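4.2 Cup Sorting

Clearing cups off a table is a chore most six-year-olds can do under protest. We gave it to Ritchie, our two-armed setup, for 1,867 trials. A trial counted as a success if both cups ended up in the mesh holder and stayed there with the grippers withdrawn. Ritchie managed this 755 times, a record that would get a busboy fired by lunch. Most failures came in the second placement, where the first cup takes up space the policy seems to believe is free (Fig. 2). Yensuk and Chou scored all trials by hand, and disagreed mainly over what "in" means.

Figure 2. Cup sorting, second placement: purple cup in the right gripper, blue cup in the holder. 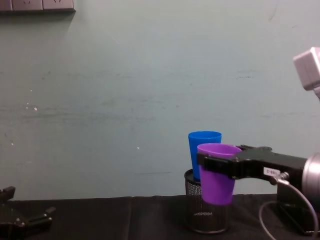 4.3 Towel Folding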